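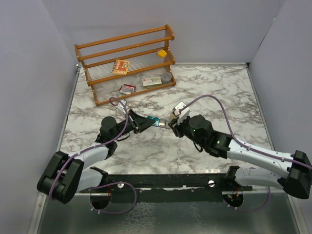
Ticket 151 - Handover stalls, right gripper closes short of the part
Site: Drudside, cell 7
Opened by: Sakda Kongkaew
Assigned to: Lambros Vlachopoulos
Status: Reopened

January 5, 2022 - Sakda
Ran 170 handovers from left to right overnight. In 5 of them the right gripper closed on nothing, the left one let go anyway, and the part landed on the marble top. No fault was raised. The log says "transfer complete" all 5 times. I'd like to know what the software thinks "complete" means.

Lambros
Known issue after the Piltlow update. Please redo the wrist calibration on both arms and close the ticket if the count goes to zero.

Sakda
Known to whom? It isn't in the release notes. Calibration redone on both arms, same script, same parts. Still dropping. I also moved the start pose back to the October values in case the new ones were off. No change that I can see.

Lambros
Could be cable drag on the right arm. The loop over the forearm is high and may pull on the wrist near full reach. Try re-tying it with more slack.

Sakda
Re-tied. I don't buy this one. If the cable was pulling, I'd expect the misses to be worse at full reach, and they come at mid-table too, where the two grippers meet with room to spare. The position readback is also fine at the moment of closing. What is not fine is the grip check. With the right jaws shut on air, it still returns "held". I did that by hand, no left arm involved, and got the same answer every time.

Lambros
The Enache driver reads motor current for that check. The threshold may have been reset in the update. Sending you a patched config.

Sakda
Config loaded. Empty jaws now return "not held" and the left arm keeps its grip, as it should. Before anyone marks this fixed: Stukis told us the same threshold was "locked" last time, and it plainly wasn't. I want two things. First, the left gripper should not open on the current reading alone - it should wait for the jaw width as well. Second, a miss should stop the cell and show a fault.

Leaving this open until I have a full night's run on the new config. Nobody reaches over the table while the arms are enabled in the meantime, patched or not.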